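Project report, spring term
Automation in returns sorting at Hauser: changes in the work of floor staff
Authors: Aurelia Pfister, Manolis Antoniadis
Supervisor: Geert Koster

1. Background
Hauser handles returned household goods for several mail-order shops. Each item is unpacked, checked and placed in one of three bins. In January the firm began to move part of this work to a robot arm cell supplied by Masisard. The arm is trained on recordings of people doing the same task with handheld grippers. Our report deals with the staff side of the change. The performance of the arm is treated in a separate report by another group.

2. Method
We interviewed 13 employees and the shift lead, Radek Beneš. Interviews lasted between 20 and 40 minutes and took place in the break room. We also read the task logs for the recording work, which list 1414 recorded runs, of which 257 were rejected and repeated. We did not have access to pay records.

3. Findings

3.1 New tasks
Before the change, all staff interviewed worked at the sorting benches. Now a rota places people in one of three roles: bench, cell support or recording. Cell support means clearing jams and refilling the feed tray. Recording means carrying out pick-and-place runs by hand with a gripper in each hand, following a task sheet. No technical training was required for recording, but staff were given a morning of practice.

3.2 Pace
Bench work is paced by the incoming parcels. Recording is paced by the task sheet, and most of those interviewed found it slower and more tiring for the wrists. Runs are rejected if the markers on the grippers are hidden from the cameras for too long. Staff therefore learned to keep the marker cubes turned outwards, a posture several described as unnatural.

3.3 Skill and recognition
Experienced sorters make small corrections by feel, for example when an item slips. With grippers much of this feel is lost and the movement has to be relearned. Leopold Brunner, a sorter with long service, said that he was "teaching it a worse version of what I do". Others liked the variety and asked for more recording shifts. The job title and grade have stayed the same for all three roles.

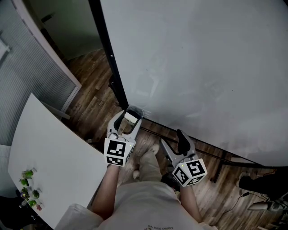 4. Discussion
The number of posts did not change during our study, so we cannot say whether the cell will replace bench work. The clearest effect is on how the day is divided. We suggest that recording shifts be limited to two hours, that the reason for each rejected run be shown to the person who made it, and that the grading of the recording role be reviewed.

5. Limits
The sample is small and covers one site. Night staff were not interviewed. The rejection figures include runs made during the practice morning, which we could not separate from the rest.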